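The Drawer of Things I Was Going to Learn

In June I cleaned out the hall closet and found my ukulele. I had forgotten I owned a ukulele. I would have sworn under oath that I didn't, and yet there it was, in its zippered bag, with a beginner's book whose spine had been cracked as far as page 19.

Page 19 is where the F chord lives. I remember now.

I have been taking up hobbies since I was old enough to have my own money, and I can tell you how each one goes. First I read about it for two weeks. I read forums. I learn which kind of glue people fight over. Then I buy a better version of the thing than a beginner needs, on the theory that the cheap one would only hold me back. Then I do it four times.

Bread lasted until the weather turned warm. Calligraphy lasted one set of birthday cards. I signed up for a language app called Kitness and it informed me, when I finally deleted it, that I had collected 3,387 points, which I would like somebody to exchange for a sandwich. I can still say "the uncle is under the bridge" in Portuguese. I have been to Portugal since. No uncles came up.

My friend Josefien has had one hobby for 27 years. She swims. She owns a swimsuit and a towel, and when the towel wears out she gets another towel. I asked her once how she picked it and she said the pool was on the way home. I had been hoping for something I could use.
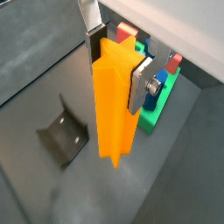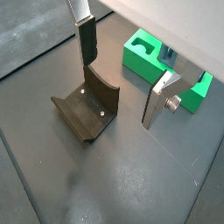
Orange star, and a black cradle on dark gray.

So I made a rule. Nothing new comes into the house until I have gone back to one of the old things and done it 50 times, badly or not. I picked the ukulele, mostly for its size. Pieter next door has been told. He took it well, and has since started mowing at eight in the evening, right when I practice.

I'm on my eleventh go. The F chord is still a rumor. My fingers hurt in a spot I didn't know did any work, and the only song I can get through has two chords and is meant for children, who I assume play it faster.

I did look at a page on beekeeping last night. Only the one page, and then the page it linked to. Apparently there's a long-running argument about the best shape for the hive, and I have to say the people on the wrong side of it are very wrong.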